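The Rack

Shuk-fan Ng did not believe in the spinner rack. She had said so in March, when Ju-won Maeng first brought up buying one, and she said so again when it came out of the box and stood there on the table with its hooks out in every direction.

"It looks like an umbrella after a storm," she said.

"It's a display," said Ju-won. "People walk past a display and they give it a push. They can't help it."

"I can help it."

The shop sold key rings, mostly. Also luggage tags, shoelaces, and a line of enamel pins from a company called Vavov that Ju-won had ordered 600 of after one phone call with a very pleasant man. The pins had been in the back room ever since. Shuk-fan had sold two of them, one to her own cousin.

According to Ju-won, the trouble with the pins was that they lay flat in a tray. Nobody looks down, he said. A customer's eye travels at a certain height, and he had read what the height was, though he couldn't remember it now. Put the same pins on hooks at that height and they would go. The seller had promised him sales would go up 70 percent.

"Seventy percent of two," said Shuk-fan.

He let that pass. He was looking at the lower hooks and working out whether the shoelaces should go there or up top, where they could hang down. She could see him thinking it would look like a willow.

She had her own theory about displays, which she had never read anywhere. People bought key rings when they had lost a key ring. They came in annoyed, they wanted the thing over with, and they took the one nearest the register. You could hang the rest from the ceiling on gold thread and it would make no difference to a man who had just been locked out of his apartment. 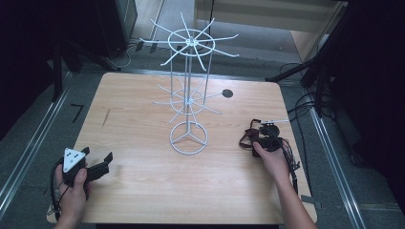 "Give it a push," said Ju-won.

"No."

"One push. With nothing on it. Just so you see how it goes around."

She knew how things went around. Her mother had kept a rack of greeting cards by the door of the old place on Darnasia Street, and it had gone around with a squeal you could hear from the bus stop. Children rode it. In roughly 3 years it had sold enough cards to pay for itself, and then a boy pulled it over and it cost them a pane of glass. Her mother never said the rack was a mistake. She only moved the cards to a shelf, where they sold exactly as badly as before.

"What did you pay for it?" Shuk-fan asked.

"It was a fair price."

"From Wibisono?"

"Wibisono gave us a discount."

"Wibisono gave us a discount on the fan," she said, "and where is the fan?"

Ju-won did not say where the fan was. He went into the back and she heard him moving boxes, first the Zaltberg luggage tags, which were heavy and slid, and then something lighter that had to be the pins. It took him a long time. He was probably choosing colors.

She looked at the rack. It was clean, she would give it that. The arms at the top were straighter than she had expected for the money, whatever the money was. If you had to hang something on it, you would want to start on one side and then do the other so the weight came out even, and he would not think of that. He would fill the front, where he could see it, and the whole thing would lean like a drunk.

In the back room a box hit the floor, and a great many small things went rolling.

"I'm fine!" called Ju-won.

"I didn't ask," she called back.

She listened to him gathering them up. Then she put out one finger and pushed, not hard, and took her hand away before he could come through the door.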